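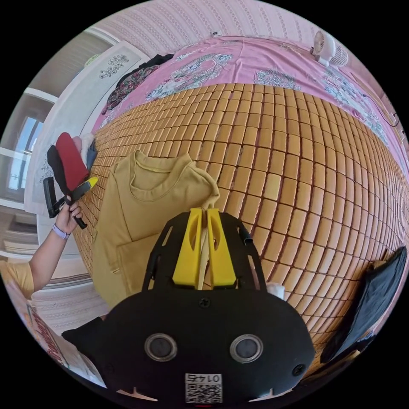
A mustard-yellow T-shirt on a bamboo mat.

The case for printing the fiber weight on the care label

Clothing labels in most markets tell the buyer what a garment is made of, by percentage, and how to wash it. They do not say how much fabric is in it. A shirt marked 100 percent cotton can be made from a thin single jersey or from cloth twice as heavy, and the label reads the same in both cases. I think this is a fault in the label, and a cheap one to fix.

The missing number is fabric weight, usually given in grams per square meter. Every mill knows it. Every buyer for a clothing company orders by it, and the contract normally sets a tolerance. The figure travels with the cloth from the knitting machine to the cutting table and then disappears at the point where the garment is sewn, labeled and sold. Some makers of plain T-shirts put it on their websites as a selling point. Most do not, and very few sew it into the seam, where it would still be readable two years later.

I spent part of December going over the purchase records of Vainio, a small uniform supplier that buys shirts from four sewing shops and lets me see its returns data. Over the period covered, 452 shirts came back as worn out before the end of their service term. The supplier had been sorting these by color and by customer. Ritva Leinonen, who handles the returns, re-sorted them by fabric weight, which meant digging the figures out of old order sheets, since the shirts themselves carried no trace of it. The lightest cloth accounted for most of the holes at the side seam and nearly all of the twisted hems. The heavier cloth came back mainly for collar wear and stains.

None of this would surprise a textile engineer. Weight is a weak predictor of durability when everything else is allowed to vary. Yarn quality, stitch length, twist and finishing all matter, and a well-made light jersey will outlast a bad heavy one. Aarne Aaltonen, who ran a test lab for a knitting mill before he retired, put this objection to me at some length. In his view a single number on the label would be read as a grade, and makers would respond by adding cheap short-staple yarn until the number looked good. He would prefer a pilling result and a dimensional stability result, or nothing.

I accept the technical point and disagree about the conclusion. Pilling and shrinkage tests depend on the method, the number of cycles and the person reading the sample against the reference photographs. Two labs can differ by half a grade on the same cloth and both be working correctly. Weight can be checked by anyone with a circular cutter and a decent balance. A market inspector could check it in a few minutes, and so could a competitor. For a mandatory label, a modest fact that is easy to verify is worth more than a rich one that ends in an argument between laboratories.

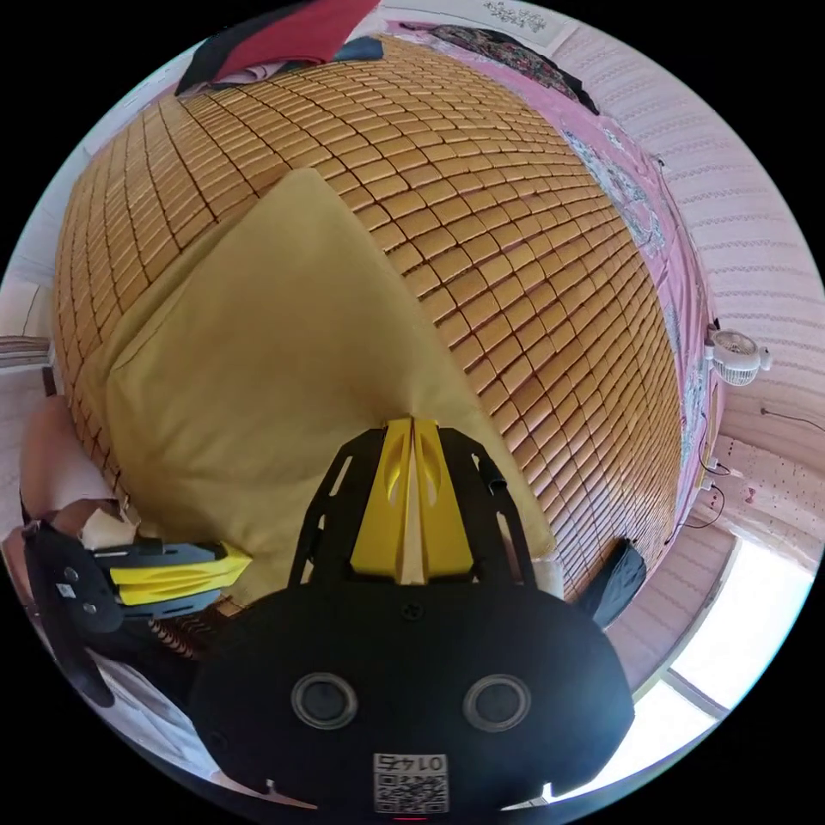
The same reasoning already applies in bedding, where the trade moved the other way and the result has been poor. Sheets are sold by thread count. Thread count is easy to inflate by counting the plies of each yarn separately, so a sheet with an ordinary weave can be advertised with a figure like 1046. The number on the packet is physically meaningless if it is read as single threads per square inch, and the shopper has no practical way to test it. Grams per square meter would have been harder to abuse. You cannot count the same gram twice.

There is also the question of comparison at the shelf. Orvokki Nieminen teaches garment construction and gives her first-year students two shirts of the same size and fiber content, with the labels intact, and asks which will be cooler in summer. They have to handle the cloth to answer. In a shop that works well enough. On a screen it does not work at all, and a large share of clothing is now bought on a screen, from a photograph taken under studio lights with the back of the shirt clipped tight to the model. The fiber content is listed underneath, and the one property the customer would have judged by hand is left out.

The cost argument against me is thin. Care labels are printed in short runs for each style already, with size, fiber content, origin and symbols. Adding one line of text requires no new equipment. Grindel, which prints labels for several of the sewing shops that supply Vainio, quoted no change in price for an extra line so long as the label length stayed the same. The real cost is in keeping the line accurate when a mill substitutes cloth partway through an order. That is a record-keeping duty, and I would argue it is one the company should be carrying in any case.

A workable rule would state the weight of the main fabric, as finished and before first washing, with a tolerance of five percent. Trims, linings and rib collars would be left out. Garments made of several main fabrics would list each one — a jacket might need 2 lines, or more. Lace and open knits could be exempted at first, as their weight per area says little about how they wear.

Washing changes the figure. Cotton jersey shrinks, mostly in length, and the same mass then covers a smaller area, so a laundered shirt will usually test heavier than its label. Inspectors would have to sample unsold stock.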